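Gratero open day, June 15, 2023

So I finally made it to the Gratero open day in Stodudstead! I'd meant to go in November, when they ran the last one, but the trains were off and I ended up at home with a cold instead. It's a 5 minute walk from the station if you go past the bakery (I didn't, I went the long way round by the canal, and arrived rather pink in the face). Entry was £4, which you got back as a voucher for the tea bar, and I'm told they had 80 places and filled the lot.

You start downstairs with a short talk, then you're let loose on the workshop floor, and that was the bit I'd come for. I do love a proper workroom. White benches, white tables, somebody getting on with their job while you wander about trying to keep your bag from knocking things over. The ceiling is black with long curved strips of light running across it, very smart, and I immediately wanted it for my kitchen.

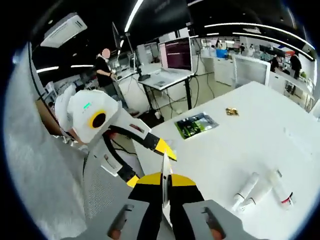
What I like best on these visits is the small stuff people leave lying about. A printed card still in its clear plastic bag, a scrunched-up gold wrapper, a few white tubes lying close together on the table. Cables in a great tangle under the desk, same as mine at home! You get a much better feel for a place from that than from the display boards, which were a bit wordy for me and hung too high for anyone under six foot.

The benches further back were the busy ones and I hung around there for ages. My feet were killing me by then, so I went down for my tea (good and strong, and the lemon slice was enormous) and had a nose at the leaflets. There's a longer tour called Grustosside which takes a whole afternoon, but you have to book by email and it fills up fast.

I went to something similar in Toledo years ago and this was far friendlier, with a lot less queueing. Do take a jumper if you go, and use the side entrance, as the front one has a very heavy door. I'm putting my name down for Grustosside tonight.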